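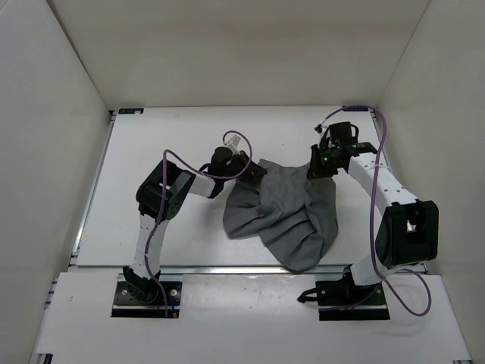 Last changed: 06/04/2021

Looking after the cloth cell: speaker notes
Afia Arthur

Right, hello everyone, and thank you for coming to the maintenance talk! I know the clever stuff is in the other room. I love this bit though, and I'm going to try to make you love it too.

(Pause. Check the people at the back can hear.)

So our cell is called Hurby. Two arms, one white table, three walls, and a lot of grey cloth. Seidu Akpalu and I have kept it going at Flondodberg for 1,801 hours of running time, and almost everything I'm going to tell you comes out of the paper logbook that lives next to it. If you want one thing to take home, get a paper logbook.

Start at the bottom, with the base plates. Each arm sits on its own black plate on the front panel, and there are silver screws you can get at from the front. We check them before the first run of the day, by hand, with the short key. If one turns at all, write it down, tighten it and run the home position again before you touch any cloth. We had a left plate that had crept by a hair and we spent two days blaming the software. Two days! Seidu found it by leaning on it.

(Tell the leaning story if there's time. Skip if we started late.)

The two plates need to agree with each other. When both grippers hold the same piece of cloth, any error in one arm shows up as a pull on the other, and a fold that should be straight comes out skewed. So we never re-zero one arm alone. Do both, in the same session, left first, and put both sets of numbers on the same line of the logbook.

Now cables, my favourite subject. Ours are purple and thin and they run along the outside of the arms. You want slack at every joint, and you want the slack in the right place. Our rule is to move the arm by hand to its furthest reach, then fold it right back on itself, and watch the cable the whole way. It shouldn't go tight at the wrist and it shouldn't drop down where the fingers can catch it. The big loop by the right-hand base plate is there on purpose, so please don't tidy it up. A visitor from Alemneh very kindly tidied it for us once, and we lost the wrist connector that same afternoon.

We swap a cable at 500 hours whether it looks tired or not. They don't cost much, and a fault that comes and goes costs you a week.

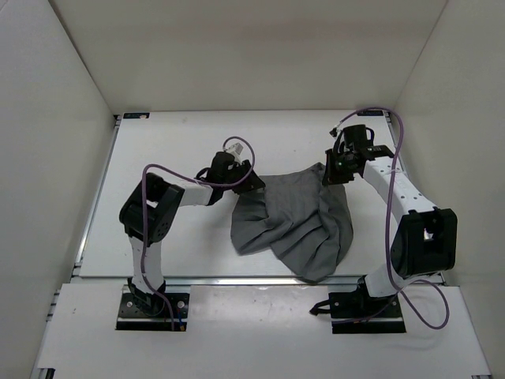
Fingertips next. Dark cloth sheds far more than you'd think, and the fluff builds up on the inside faces, exactly where you need the grip. Wipe them every 10 runs with a dry lint-free wipe. No solvent – we tried it and the tips went slippery for the rest of the day. While you're there, close the gripper on a strip of paper and give it a tug. It should hold evenly from both sides. If the paper swings round, one finger is sitting proud and wants resetting.

(Hold up the paper strip. Pass it round.)

The table itself is easy. Wipe it down and look for specks, then run a finger along the front rail. Cloth often hangs over that rail, so any burr on the metal will snag a thread, and you'll see the hem start to drag. We found ours on run 767, with a nasty little pull in an otherwise lovely piece of cloth. Two minutes with fine paper and it was gone.

The corner labels matter more than they look. We use them to check that the table hasn't moved against the walls, so keep them clean and don't let anyone peel them off to stick down a fresh one "a bit straighter".

Last section, spares. On the shelf we keep one full gripper, two wrist cables, a bag of plate screws and a spare base plate we've never used. The team at Grivutau keep a whole second arm, and I'm jealous, but a gripper and cables will cover you for most bad mornings.

(Questions. If somebody asks about swapping a wrist motor, hand over to Seidu, he's done four and I've only done one.)

The checklist is a single page and I've got copies by the door. Please scribble on it and send me your version, I really do want to see them!

Contact: Afia Arthur, Hurby cell, Flondodberg | © 2021 | Back to top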